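The inventory at Zeltwood closed with an error of 7 kilograms, and Dorian Royer was sent to find it.

Zeltwood stored seed. The vault held 2,007 accessions of wheat, barley and rye, each in a foil packet inside a numbered tin, each tin weighed on arrival and weighed again every December. The permitted loss was set out in a table. Seed gives up a little moisture even when it is kept cold, and the table allowed for this by species and by year of deposit. It made no allowance for 7 kilograms.

Royer began with the scales. He tested both with certified weights at six in the morning, before the heating came on, and again at noon. They agreed. He then examined the record. The old weighing logs had been kept on a machine in the packing room that had not started since the spring, and he had it opened before he requested the paper copies.

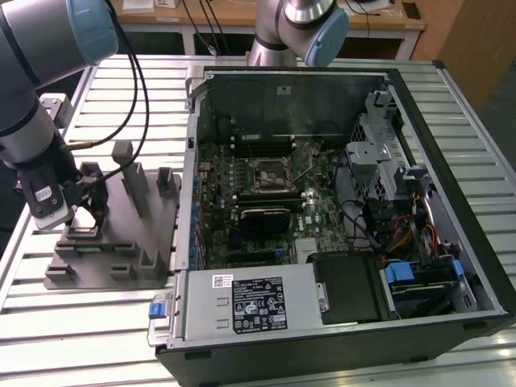 The records machine, side panel off.

The paper copies arrived from Jalton in a crate. They were written in two hands. The first was upright and used a comma for the decimal point. The second leaned to the right and used a full stop. The change occurred at tin 346, in the middle of a page, and no entry explained it.

He read for two days. He ate at the bench and slept in the room above the boiler, where the pipes knocked at intervals he began to note down and then stopped noting down. The first hand recorded every tin to the tenth of a gram. It also recorded the temperature in the vault, the state of the door seal and, in the margin, a column of small figures with no heading. The column ran from tin 12 to tin 345.

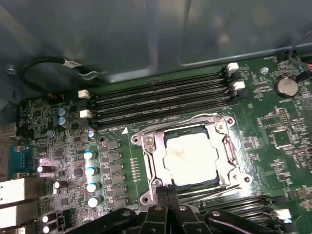 He tried the figures as temperatures and they were too high. He tried them as corrections to the weights and they produced barley heavier than its tin could hold. On the second evening he plotted them against the dates and obtained a smooth curve with a dip every winter. He looked at it for some time. Then he went down to the vault with a torch and a metre rule and measured the distance from the floor to the waterline on the north wall.

It matched the last figure in the column to within a finger's width. The keeper had been measuring groundwater.

Royer telephoned the office at Villca that night and read out what he had. Aurélien Lacroix listened to all of it and asked whether the missing weight was seed or water, as the office could write off water. Royer said he did not know yet. Lacroix said that the word "yet" would have to come out of the report. 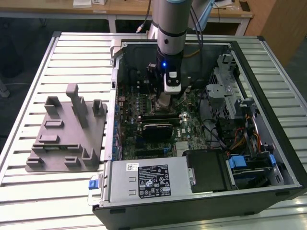 Lacroix rang back at eight the next morning and wanted to know who had authorised a search of the margins. The instruction had been to check the weights. If the wall was damp then it was a matter for buildings, and buildings had its own form.

Royer wrote down the name of the form. Afterwards he put on his coat and went back to the vault, to the bottom shelf on the north side, where the rye was. He lifted out tin 631 and opened it on the floor. The foil was whole. The label said Jimus, winter rye, and gave the weight in the second hand. He weighed the packet and found it correct to the gram. He weighed the empty tin and found it light. When he turned it over, the base had rusted to something like lace, and there was orange powder on the shelf where it had stood.

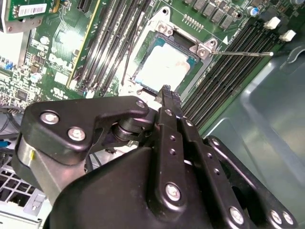 The loss was iron. He opened nineteen more tins from the bottom shelf and the result was the same in each: sound foil, correct seed, a base that flaked under his thumb. Upstairs he sat down beside the records machine and went through the sum twice. The processor was in its socket and the green board lay open in the case, with silver bolts catching the lamp next to it, and he found he was speaking the figures aloud in that direction. The second hand had weighed tin and packet together and entered the total. The first hand had weighed the packet alone and added the tin from a printed list. Every December the tins had grown lighter, and the list had stayed as it was.

He wrote the report in one page. Under "cause" he put corrosion. Under "seed lost" he put none. There was a box for remarks, and in it he copied the last figure from the margin, then the one he had taken himself with the metre rule, and the height of the bottom shelf.

He left the word "yet" out. He signed the page, put the form for buildings behind it, and went down to move the rye.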